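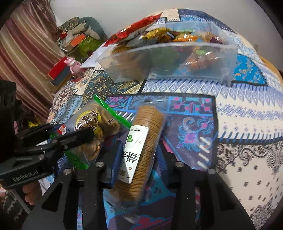 Visit to the Goller biscuit factory

In April the Goller factory opened its doors to visitors, and I went there by the early bus from Trelteo. The trip takes longer than the timetable says, so I arrived at 9:20 and my group had already put on the paper hats.

The factory stands behind the old grain store on Cifuentes Street. Our guide told us that 235 people work in it, in two shifts. First we saw the flour room, where it was forbidden to touch anything, and then the mixing hall. It was very loud and I understood only half of the explanation. The dough rests for 17 minutes before it goes to the rollers.

The oven was the part I liked best. It is a long tunnel, and the biscuits travel through it on a steel belt — you can look at them by a small window in the side. One visitor asked about burned ones. They are sold to a farm.

After this came the packing hall, but one line was stopped for cleaning, so we stayed only a short time. The guide said that more than 600 packages can leave a line in one hour when all goes well.

At the end there was tea and a tasting. I preferred the plain biscuits to the ginger ones, which were too sweet for me. The shop closes at noon and takes only cash. For lunch I can recommend the Comik café across the street, where the soup is good.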